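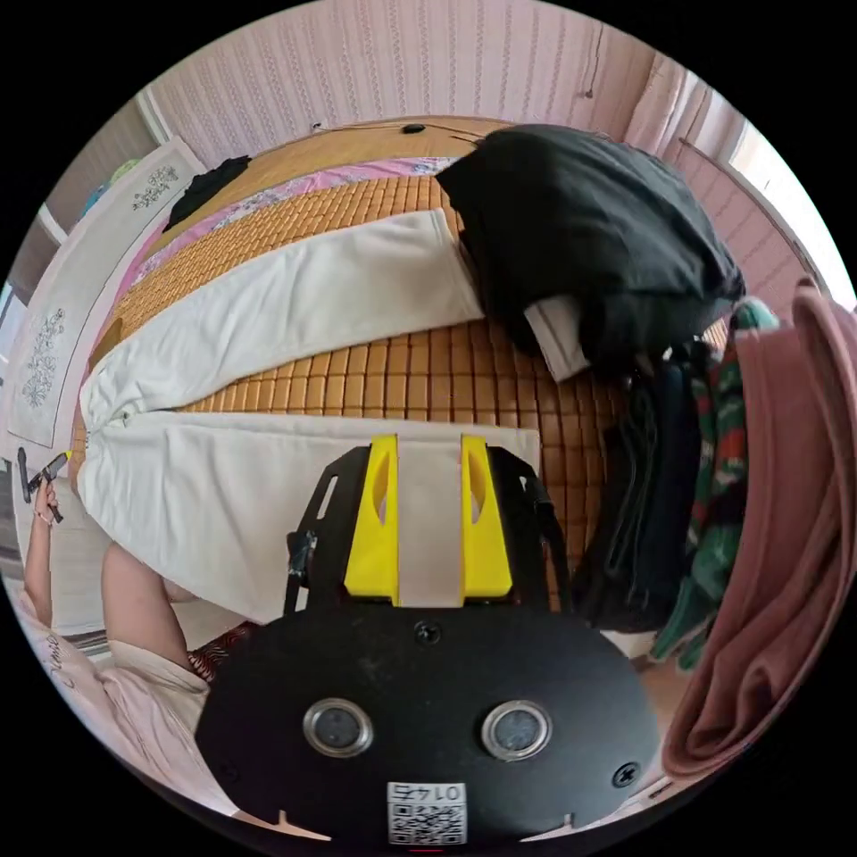

Narska releases Pavonel 3 for planning garment handling from hand-held gripper recordings

Bustia, April – Narska has released version 3 of Pavonel, its perception and planning software for soft goods. The release adds a grasp planner for garments lying on beds, a new tool for labelling recordings, and a revised method for tracking the position of the gripper over patterned surfaces.

Pavonel takes recordings made with hand-held grippers in furnished homes and converts them into motion plans for a robot arm. Earlier versions treated a garment as a single outline. Version 3 divides it into regions, such as waistband, leg and hem, and ranks each region as a place to grip. The planner then proposes an approach angle and a finger opening for the highest-ranked region.

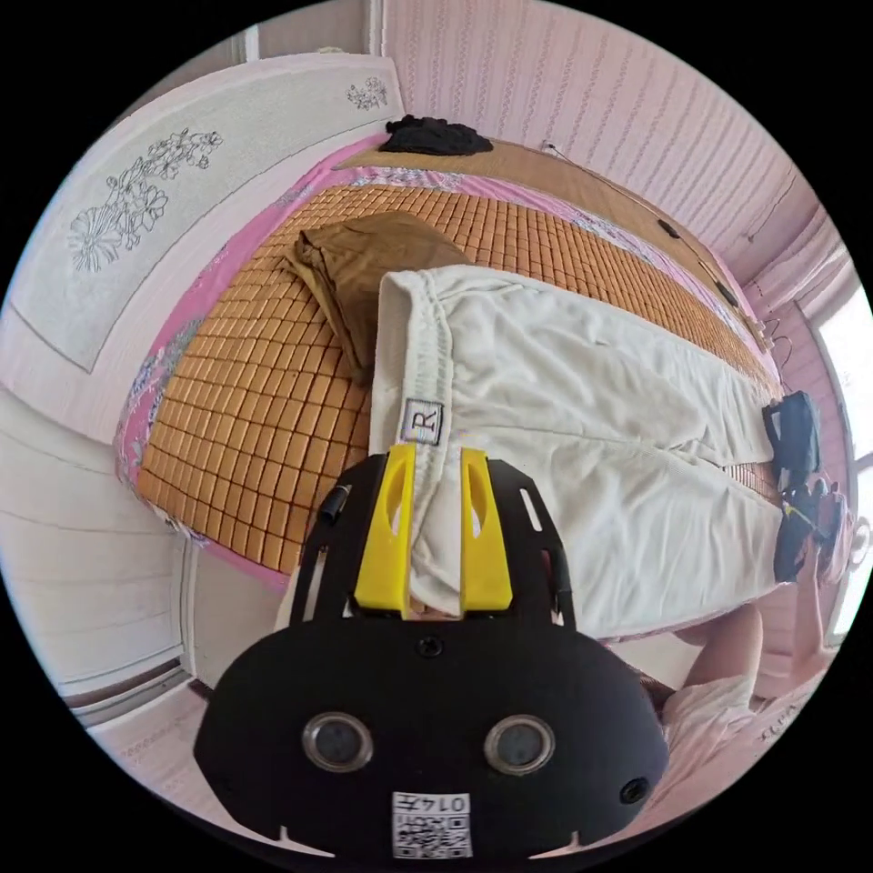
Yellow gripper fingers holding the waistband of a pair of white trousers on a bamboo mat.

Position tracking has been rewritten for surfaces with a repeating pattern. On tiled or woven mats, the previous tracker could match one tile to its neighbour and shift the estimated path sideways. The new tracker gives less weight to repeated features and more to fixed points elsewhere in the room – door edges, window frames and wall fittings. Where too few fixed points are in view, the software marks that part of the recording as low confidence and leaves it out of planning.

The planner was developed on 700 recordings covering 19 garment and bedding types.
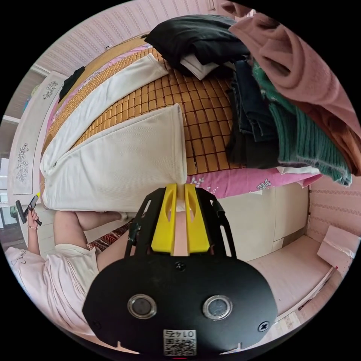 Cluttered beds are handled by a separate step. Pavonel 3 splits a heap into layers, estimates which item lies on top, and plans only for that item. After each move the layers are worked out again from new camera data. Pillows and other thick items are treated as obstacles unless the operator selects them as targets.

The labelling tool, named Magbanua, runs in a web browser. It shows the recorded path, the finger opening and the proposed regions on one timeline. Corrections can be exported directly to the planner. Labels made in version 2 can be imported, but region names must be assigned by hand.

Pavonel 3 is available now to existing licence holders. Updates will be provided for 3 years. Installation notes and a list of known faults are included with the download.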